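3/22/23

Trial unit, day five. The Nasovis kit has been on the bench long enough now that I can write about it without the unpacking mood getting in.

Started the controller before coffee. Boot is slow and the fan is loud until the self-check clears. After that it settles. The joint homing passed first go, which it didn't on the second day, when I had the base bolted down before levelling it. Releveled, torqued the four corners in a cross pattern, and have had no homing faults from then on.

Most of the morning went to the gripper settings. The kit ships with one default force profile, meant for boxes and hard plastic. Our parts are foam. On the default the fingers close too far before the stop condition trips, and a soft part takes up the travel without giving the controller much of a signal. The manual handles this in a single paragraph and sends you to the Vulluda app, where the setting has a different name. In the manual it is "contact threshold". In the app it is "touch limit". I wrote the app name in pencil beside the paragraph so that Femi doesn't lose the same half hour.

Dropped the threshold two steps and halved the closing speed. Saved it as a new profile, foam_b. The app asked for a licence key again when I saved. It took the same key. Noted for the vendor.

Wrist camera calibration next. The routine wants the printed target in a series of poses and it is fussy about glare. Turned off the bench lamp and left the ceiling lights on. Residual came out under the limit in the manual. I'd like the software to keep the old calibration when a new one is run, but it overwrites without asking. I now copy the folder to the shared drive first.

Femi Okoro rang before lunch about the service plan. Adeleke are the resellers and they offer it in two tiers. The lower one covers remote help and firmware. The upper one adds a yearly visit and a loan arm while yours is away. The quote for the upper tier is $1730 a year and I don't think we need it. One arm, light parts, one shift. If the wrist goes we can pack by hand for a week as we always have. Femi wants the loan arm in writing regardless, and he signs the order, so I've asked Adeleke for both versions.

Also asked them about spare finger pads. The grip pattern matters more to us than the finger body, and I would sooner replace a pad than a whole finger. The parts list only shows the complete finger, item 209, sold as a pair. No answer yet.

Afternoon was tray work. The pick routine in the app is called Plirkatura and it's the reason we looked at this kit at all. You teach it the tray corners, draw the pick zone, draw the place zone, and it plans the rest. Drawing the zones is easy. The trouble is that the zone tool only draws rectangles square to the camera, and the approach I like comes in on the diagonal. Either I turn the wrist for teaching and turn it back to run, or I draw the zone small and accept some lost area. Tried the second way. It will do for the trial.

Taught the trough with the foam rollers as the pick zone and the lined compartment beside it as the place zone. The pegboard side is marked keep-out for now. Set the hover height high, as the tray walls are thin and I don't want a fingertip catching one on the way in. Saved a wrist view for the notes before touching anything else.

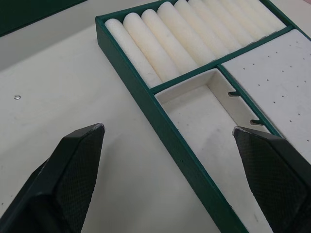
Wrist view, green tray. Rollers in the top trough, place compartment empty, pegboard at right.

The close packing is what bothers me. The fingers need room on both sides of a roller and these sit shoulder to shoulder. The end one against the wall is no better, with the wall on one side and its neighbour on the other. Two options: pinch from above and let the foam give, or nudge the neighbour across to make a gap. Plirkatura has a nudge step but it is locked in the trial licence. Added that to the list for Adeleke as well, above the pads.

Cleaned up the config names, backed up the calibration folder, powered down the arm in the park pose. The e-stop on the pendant is stiff and I want to compare it with another unit before I call it a fault.

Tomorrow: pinch from above with foam_b, low speed, one roller at a time, and log the finger gap at each stop. Ring Adeleke if they haven't written by ten.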